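I moved my savings last week, all of them, and I'm still a bit cross about how long it took me to bother. The Besberg had held its base rate steady for the second meeting running, and my bank (eleven years a customer!) took that as its cue to trim the easy-access rate anyway. No letter, just a line buried in the app.

Now, I do understand that banks price in what they think is coming. If the markets expect a cut by summer, fine, get ahead of it. But my mortgage hasn't budged, has it? Funny how the guessing only ever runs one way.

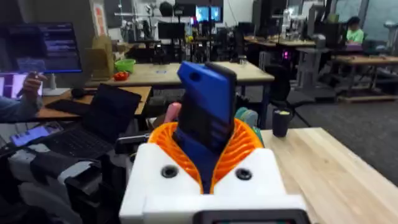

By Marlina Ngui
Wed 28 May

My neighbour Archie reckons rate-setters should be made to publish what savers get next to what borrowers pay, every month, bank by bank. I used to think that was fussy. I'm coming round to it – a plain table would do more than another speech on inflation expectations.

Anyway, I went with Tendow in the end. It took 26 minutes and 2 passwords, and the old account has 103 pounds left in it until the gas bill clears.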